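Worton 发布桌面积木收纳小册子:对"一只碗就够了"的说法,我们暂时不信

(Firketwood,12月)家居用品评测机构 Worton 今天发布小册子《碗里碗外》,谈的是一件很小的事:孩子玩完积木以后,桌上那一摊怎么收。

近两年,市面上流行一种"一碗收纳法"。做法很简单,在桌上放一只敞口的圆碗,玩完以后把积木放进去,整只碗端走。卖碗的说它省时间,卖积木的说它能培养习惯,写育儿文章的说它让孩子"爱上整理"。我们把能找到的说法都读了一遍,也问了几家商家要依据。得到的答复里有顾客留言,有设计师的感想,有一张漂亮的海报。没有一家给出像样的记录。

所以我们自己做了一点功课。结果不算惊人,也没有哪一条能印到包装盒上。愿意转载的媒体请注意这一点,别替我们拔高。

问卷与来信

Worton 向家里有积木的家庭寄出1071份问卷,收回405份。回收率不高,先说在前面。愿意花时间填一份收纳问卷的家庭,多半本来就比较在意收纳,从他们的回答去推想所有家庭,我们认为不妥。

问卷里有一道开放题,请家长写下收积木时最烦的事。回答五花八门,出现最多的是"总有几块不在该在的地方"。这句话谁都说得出来,不寄问卷也猜得到。值得留意的是后面的补充:多数人说的"不在该在的地方",指的就是碗或盒子旁边,一伸手就能碰到的距离。积木没有滚到沙发底下,也没有被带到别的房间,它们停在容器外头,大人看见了,孩子也看见了,然后大家去吃饭了。

另外我们还翻看了零售商 Rajput 公开页面上的3776条顾客评论。评论里称赞碗"好看"的远多于说它"好用"的。有人买回去装了水果,评价也很高。我们对水果没有意见,只是这样的好评不该算到收纳的头上。

敞口容器的长处和麻烦

敞口圆碗的长处很容易说清:没有盖子,没有搭扣,小孩子不需要学怎么打开。碗口宽,从哪个方向放都行。碗壁是弧形的,块状的东西放下去会斜靠着往中间去。 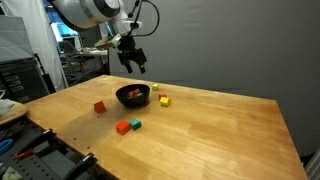

黑色圆碗与积木:碗里有红色和深蓝灰色的,其余散在碗的周围。

麻烦也在这里。方块和斜面块放进圆碗,摆不平,互相架着,中间留出不少空隙。宣传页上写的容量,我们怀疑是按体积算出来的,谁也没有真把积木一块一块放进去。家长若照着宣传页上的数字去配碗,很可能买小了。

深色的碗还有另一个毛病。深蓝、墨绿一类的积木落进黑碗,从侧面看不大显眼,被碗沿一挡就更难找。要找一块深色的,常常得把碗端起来往里看,或者干脆倒出来。而一倒出来,刚才的收纳就白做了。红色、黄色的没有这个问题。小册子因此建议:积木颜色偏深的家庭选浅色容器。这条建议没有什么高深的道理,可是我们看过的几份导购文章都在讲黑碗"显质感",没有一份提过它。

"按颜色分"值不值得

第二种流行说法是按颜色分类。一色一碗,红归红,黄归黄,拍照很好看。

我们对此相当怀疑。颜色的边界远没有商家画的色卡那么清楚。橙红的算红还是算橙?淡黄的和明黄的放不放在一起?青绿色该去绿碗还是蓝碗?大人可以随口定一个规矩,孩子会认真地问为什么,问完以后第二天又换一种分法。收回的问卷里有家长写道,她和儿子为了一块橙红色的积木争了一个傍晚,最后那块积木放在了冰箱顶上。

按形状分也好不到哪里去。立方体容易认,带斜面的和尖顶的就各有各的归法。有的家庭把凡是"站不稳别的东西"的都归成一类,我们觉得这是收到的答案里最聪明的一个,可惜很难写成标签贴在盒子上。

小册子的意见是:积木不多的家庭,不必分。把它们收进同一个容器,下次再一起拿出来。所谓"找起来更快",在我们看来是商家想多卖几只碗的说法,哪天有人拿出记录来,我们愿意改口。

最后一块

小册子花了较多篇幅讲"最后一块"。桌上只剩一块的时候,人往往反倒不着急了。大件都收完了,桌面看上去已经是空出来的样子,剩下的那一块显得无足轻重。它也最容易被当成摆设留下来过夜。

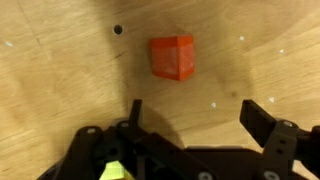

浅色木质台面上的一块红色方块,左上方可见一个小圆孔。

有些文章说,鲜艳的颜色能"提醒"孩子把最后一块收好。我们没有找到支持这种说法的东西。红色方块放在浅色木头上,当然看得清楚,可是看得清楚和愿意伸手,中间隔着的距离比桌子宽。一位家长在来信中说,她家那块红的在饭桌上待了整整一个星期,全家人绕着它摆碗筷,没有谁觉得它碍事。

也有人主张给最后一块安排"仪式",比如唱一句歌,或者由最小的孩子来放。我们不反对唱歌。只是从来信看,仪式大多撑不过新鲜劲,撑下来的家庭本来也不缺耐心。

关于台面

收纳文章很少谈桌子,小册子补了一节。

浅色木台面对找积木有帮助,大多数颜色放上去都跳得出来,淡黄色是例外。木纹深浅相间的拼接台面上,淡黄的小块最容易漏掉,尤其是放在靠里的那一侧,又恰好在碗后面的时候。收完以后绕到桌子另一边看一眼,比买任何分类标签都管用。

台面上有孔的家庭也请留神。旧工作台改成的游戏桌、从别处搬来的木板,常有钻过的小孔。积木一般掉不进去,同一套玩具里的小珠子和小销子就难说了。有读者建议用胶带封住,也有读者讨厌撕胶带时留下的胶痕。两边的来信我们都登了,没有评出输赢。

划痕和磨痕的问题,我们的看法比较懒散。积木会在木头上留下痕迹,木头也会在积木的棱边上留下痕迹。给孩子用的桌子,早晚是那个样子。一家名叫 Cerkwood 的台面护理品商家寄来过样品,附信称"一次涂抹,终身如新"。"终身"怎么测出来的,信里没写。我们去信询问,目前还没有收到答复,小册子里便没有收录这款产品。

碗放在哪里

第三种说法是"碗要放在正中间"。理由听上去讲得通:四面八方的积木到碗的距离都差不多。

照这么做的家庭告诉我们的情况要乱一些。碗放正中,孩子就围着碗搭,搭着搭着碗成了城堡的一部分,成了湖,成了停车场。到收的时候,先得把碗从建筑里救出来。把碗放在桌角的家庭没有这种烦恼,换来的是另一种:碗离得远,孩子开始用扔的。

有的家庭会在桌上贴一小段胶带,给碗或者给孩子的座位定个位置。办法便宜,撕了就能改,我们觉得可以一试。至于它能不能让人"养成终身受用的秩序感",这句话出自一份胶带广告,读者可以自己掂量。

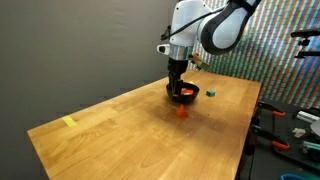 Arvo Kallio 读过样稿,并不赞成我们的态度。他来信说,Worton 把一件轻松的事写得太沉了,一只碗卖得便宜,家长买回去图个方便,用不着逐句去追究包装上写了什么。他还说,收不干净的那几块本来就该留在外头,孩子第二天看见了会接着玩,这比桌面整齐要紧得多。至于怀疑颜色分类,他认为我们低估了小孩子分东西时的乐趣,哪怕分得毫无道理。

我们把这封信全文收进了小册子的末尾。他关于乐趣的那一段,编辑部里有人同意。关于包装文字的那一段,我们仍旧不同意:价钱便宜不等于可以乱写,写上"提升专注力"的碗比没写的卖得贵,这个差价是家长付的。

我们没有做的事

为了避免误会,有几点在此说明。

Worton 没有比较过不同品牌的碗,小册子里也没有排名。市面上若出现"Worton 推荐"字样的碗,请告诉我们。

我们没有测量孩子的专注力、秩序感或者责任心,也不打算测。坦率地说,我们不知道该怎么用一只碗去测这些。

问卷只问了家长,没有问孩子。这是一个明显的缺口。有几份问卷的空白处有孩子画的画,画得最多的是房子,有一张画的是一个很大的碗,里面坐着一只猫。我们不知道该把它算成赞成还是反对。

问卷也没有区分积木的材料和大小。大块和小块收起来显然不是一回事,下一版会分开来问。

给零售商的一句话

我们把小册子的清样寄给了 Rajput,请对方就商品页面上的三处说法作出说明,包括"三分钟收完""自然养成习惯"和"专家认可"。对方回信很客气,表示前两处属于"使用感受",第三处正在核实。截至发稿,三处文字都还在页面上。

我们希望零售商至少做到一件事:写容量的时候,注明装的是什么。装米、装水和装积木,得出的数字差得很远。这个要求不高,改一行字就够了。

小册子的获取

《碗里碗外》首印400册,放在 Firketwood 的 Worton 门店里,进门右手边的架子上,免费取阅,每人一册。学校和幼儿园如需多册,请提前来信,写明用途和数量。我们不寄样品碗,这一点以前有人误会过。

小册子附有一张空白页,读者可以记下自己家一周里收积木的情况:用了什么容器,放在哪里,剩下的是哪一块,后来是谁收的。填好后可以交回门店,也可以邮寄。我们尤其想收到"试了没用"的记录,这类记录在商家的页面上几乎看不到。

每逢星期五下午,门店的长桌上会摆出几种容器,带孩子来的家长可以坐下来自己试。请带上自家的积木,走的时候也请带齐。

媒体垂询

请致信 Worton 编辑部,信封注明"碗里碗外"。引用问卷数字时,请同时写明寄出和收回的份数。只引后一个数字的稿件,我们会去信要求更正。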